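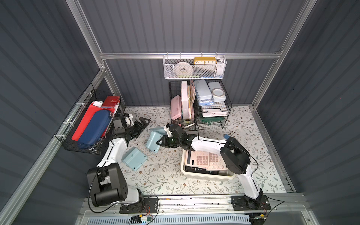

Nathalie Zacharias
Senior Lecturer in Textile History

April

Chapter 2
Pattern and Repeat

Leaves, vines, small flowers. Printed cloth has leaned on these for centuries, and most of us stop seeing them by the age of five. This chapter asks you to look again. First the repeat — the block of design that is printed, moved along and printed again. Then scale, then ground colour.

Start with the mill at Skalludham. It kept 400 pattern books, most of them florals, and Graciela Lucero's catalogue of them is still the best way in. Read her first 20 entries before the seminar.
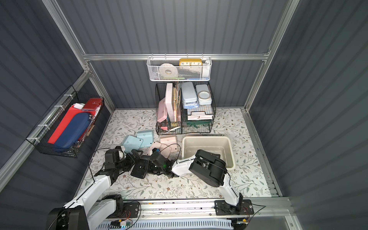
p. 20

A dense sprig hides the join. A sparse one shows it, so the drawer has to work harder. Pale grounds were cheaper to print but marked easily, wich mattered for floor cloths. More on that later, with the Sosa samples.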